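Last revised Tuesday, October 29, 2019, after the first half-term of the Gasville club using it.

# The Mastholm Folding Bench

The Mastholm is a two-arm table set-up for school and college robotics clubs. Your team teaches a pair of arms to fold T-shirts, and that's the whole job. It sounds small until you try it! Cloth never sits the same way twice, so every go is a fresh puzzle, and a group of teenagers will happily argue over a sleeve for an entire afternoon.

We started building benches for the Borkowska Cup, where the folding round has become the one everybody crowds around to watch. Ruth Heywood drew up the first version for her own Year 10s, and most of what's on this page comes from things her students asked for.

## What the job looks like

Two arms work from opposite sides of a white top. One usually pins the cloth while the other brings a sleeve or side panel across, and teams are free to swap the roles over whenever they like. Dark shirts on a white top are a good place to begin, as the edges are easy to pick out and the fold lines cast a bit of shadow for the wrist cameras to find.
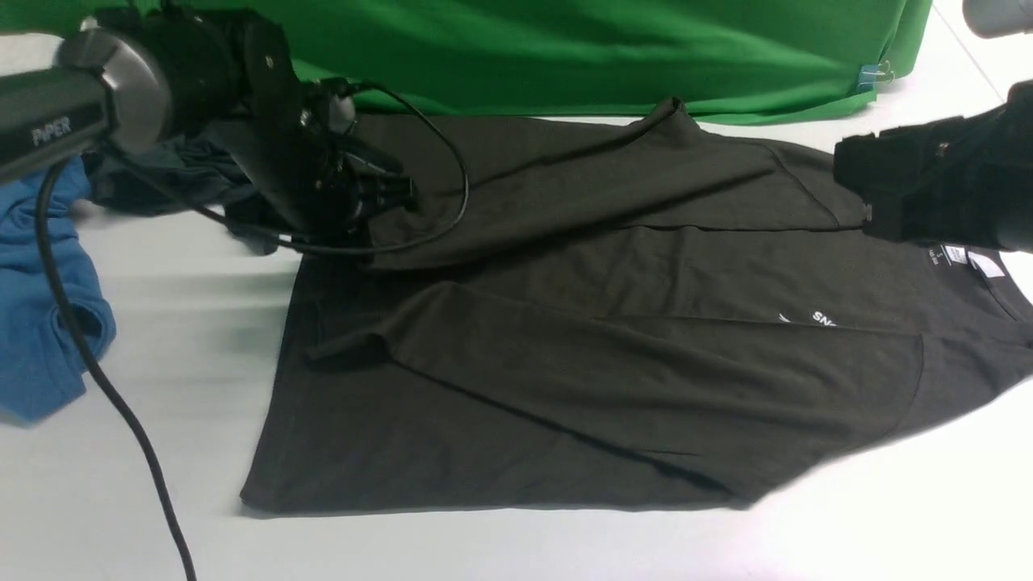
## What comes with it

- White table top, 200 cm long, smooth finish
- Mounting plates for two arms (arms are bought separately, and many clubs already have a pair)
- Green backdrop cloth with clips
- Brackets for a head camera and two wrist cameras
- Cable ties and a strain-relief bar
- A bag of 13 practice garments in mixed sizes and fabrics, all pre-washed
- The club handbook, printed and spiral bound

The complete kit without arms weighs 552 newtons if you're the physics teacher, and is a two-person lift if you're anyone else. Please do make it a two-person lift.

## Wrist view

This is the part students love. From the wrist, a shirt is a landscape: big soft hills of cloth, with a hem or a fold line running off between them. Learning to read it takes a few sessions. Jarosław Szulc has his group look through wrist footage before they touch the controls, calling out "hem", "fold" or "other shirt" as they go, and they get quick at it.

Fabrics that overlap are worth practising early. A grey shirt against a blue-grey one is a proper challenge, and the fingers need to close on the right layer.

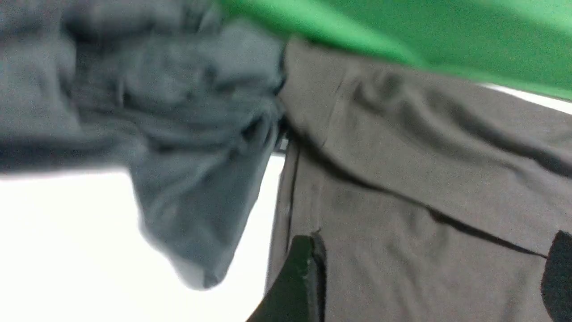

**Can we use our own clothes on the bench?**

Any plain knitted cotton works well, and old PE shirts are perfect. Take off badges and empty the pockets first. Very thin sports fabric slides about a lot, so leave it until the team has a few weeks' practice behind it.

## A first term with the bench

The handbook has 8 sessions, each one fitting into a normal after-school slot. In short:

1. Bolt down, plug in, home both arms.
2. Drive each arm by hand. Pick up a flannel. Drop it. Repeat.
3. Flatten a crumpled shirt. (Allow a second week for this one.)
4. Sleeves in.
5. Bottom hem to collar.
6. Record good runs and throw out the bad ones.
7. Train on what you've kept.
8. Let the arms try it alone, with someone on the stop button.

Session three is where teams find their feet. A shirt can be nicely flat along one side and still bunched up at the other end, and the temptation is to call it done and move on. Don't! Barbara Pietrzak wrote that session and she suggests stopping after every pull to look at both ends.

Fast wrist moves blur the picture. Slow the approach down over the last hand's width and you'll get cleaner footage where you most want it, at the fingers. Teams chasing a quick time always try skipping this, and some of them get away with it.
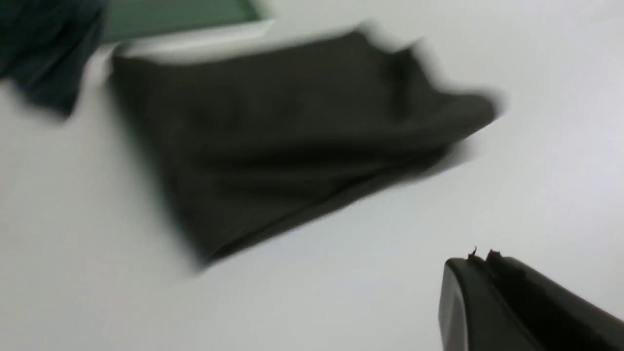 **How many students can work on one bench at a time?**

Four is comfortable: two driving, one watching the camera feeds and one on the stop button. Bigger clubs rotate every ten minutes or so, with the rest sorting recordings at a laptop nearby.

## Setting up your room

You want an even, overhead light and a table that doesn't wobble. The backdrop goes along the back of the top and hides most of what's behind it. It doesn't need to be ironed or perfectly straight. Clip it at the corner where it turns, or it creeps forward every time a cable brushes past.

Keep the cables slack. An arm that runs out of cable halfway through a fold will drag the shirt with it, and that's a sad noise from four people at once.

Pile your waiting shirts to the left or right of the work, well away from the one you're folding. The Tromska club keeps theirs in colour order, which looks marvellous and helps when you're labelling recordings later.

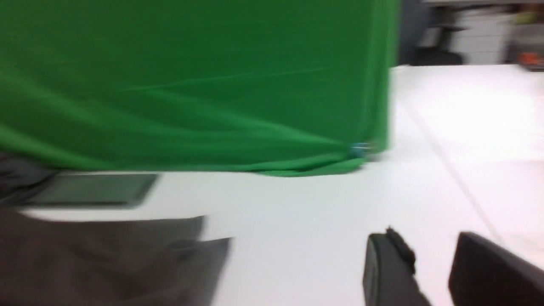 *Wrist camera, looking along the table past the backdrop.*

## Borrowing and buying

Clubs entering the Borkowska Cup in March can borrow a bench for the term. Latrice Castellanos looks after the loan list and will tell you what's free. Spare parts, extra clips and replacement table tops go through Wanda Szewczyk, who also has the handbook in Polish.

Send us your runs, including the daft ones. We watch them all.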